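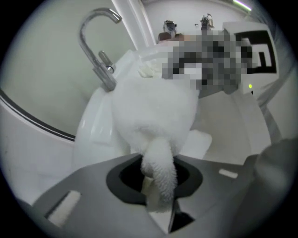 Emptying the flat in Gourlay

The keys went back on 2026-04-22, so I can finally write about this without feeling I should be packing a box instead. My aunt moved into a care home in October and my cousin Thibault Huet and I had the job of emptying her flat. He lives near it and I live 70 miles away, which set the pattern for the whole thing. He went in after work for an hour at a time and I came up for whole weekends and slept in the spare room until we gave away the spare bed.

A few people have asked how we went about it, mostly people with an older relative of their own, so these are my notes. Every family will do it differently.

Where we started

We started in the wrong place. I thought we should get the photographs out of the way first, as they mattered most, and we lost a whole Saturday's worth of work to them. You pick one up, you can't place the man on the left, you ring somebody who might know, and then it's dark outside. In the end the albums went into a suitcase at Thibault's and they are still there.

After that we did the kitchen, and I would start with the kitchen if I had to do it again. Very little in a kitchen needs a discussion. Out of date food goes, chipped things go, and the good pans go to whoever needs pans. My aunt had kept every glass jar she ever finished, washed, with the lid on. They went to Puspita Sutanto downstairs, who makes chutney and was very pleased with them. She gave us each a jar back at Easter.

Papers

I did the papers at the dining table over two visits. The bank told us what they wanted to see and I kept that, plus anything to do with the flat, the pension, and her hospital letters. Old utility bills were shredded. Thibault has a small shredder that gets hot and stops, so this took longer than it should. In one folder, between two insurance renewals, I found the instructions for a sewing machine she sold before I was born.

One thing I'd pass on is to open every envelope. Some of the dullest looking ones had cheques in them, too old to pay in, and one had her mother's ring.

Clothes and soft things

Clothes were harder than I expected and I don't have much to say about them. Blandine Leclerc, her oldest friend, came over one morning and went through the wardrobe with us. She knew what my aunt would wear now and what she had bought for a wedding and never liked. The coats went with my aunt. Most of the rest went to the Carnilo shop on the high street, which takes clothes in any size as long as they are clean.

Soft toys are a nuisance to rehome. A fluffy white one with a good thick coat looks like something any child would want, but the charity shop wouldn't take any without a safety label, and most old ones have lost theirs. The animal rescue will have them for the dogs if there are no hard eyes or beads inside. I rang first and I'd suggest doing the same, as the first place I tried had more than they could store.

Bedding and towels went to the rescue as well. They don't want duvets or pillows with feathers in. We took those to the tip.

Selling

We hoped to sell enough to pay for the van. I put the better furniture on Cliklow, which is free for small sellers, and learned quickly to measure everything before listing it. People want the depth, and they want to know if the legs come off. A sideboard I thought was rather ugly had three messages within the hour. The dining table, which I thought was lovely, sat there for a month and I dropped the price twice.

Altogether we made £441. The van and the tip charges came to a bit less than that, so the remainder bought my aunt a decent radio for her room.

Her books wouldn't sell at all. A dealer came, looked along the shelves for five minutes, took two and left. I don't blame him. Albane Lacroix from the library had the gardening ones for their spring sale, and the paperbacks went in a crate in the lobby with a note on it. They disappeared at a steady rate, apart from the diet books.

What we argued about

There were two arguments, both small. The first was about the piano stool. There is no piano and hasn't been one for years, but we both used to spin round on that stool and we both wanted it. Thibault has it now. I got the kitchen clock.

The second was about speed. He wanted to hire a clearance firm in January and be done, and I wanted to keep going by hand. He was probably right on cost, given the service charge we were still paying each month. We agreed on an end date and said that anything left on that day would go with the firm. Having the date helped a lot. I had been treating every drawer as if it deserved an afternoon.

What I kept

The clock, a blue casserole dish, her recipe notebook, and a jigsaw of a harbour, 1,000 pieces, that she and I did together every winter. It has a piece missing from the sky and always did. I also kept her address book. It's mostly crossings out, but her handwriting is on every page.

My aunt asked on my last visit what had happened to the curtains in the front room. I told her the new tenant, Beatriz Sampaio, had asked if they could stay up, and that we'd said yes. She thought about it and said they would need taking up an inch on the left side, as they always dragged. I have passed that on.

Next month I'm starting on my own loft, which has boxes in it I haven't opened since I moved in. Thibault says he is busy that weekend, and I haven't told him which weekend it is.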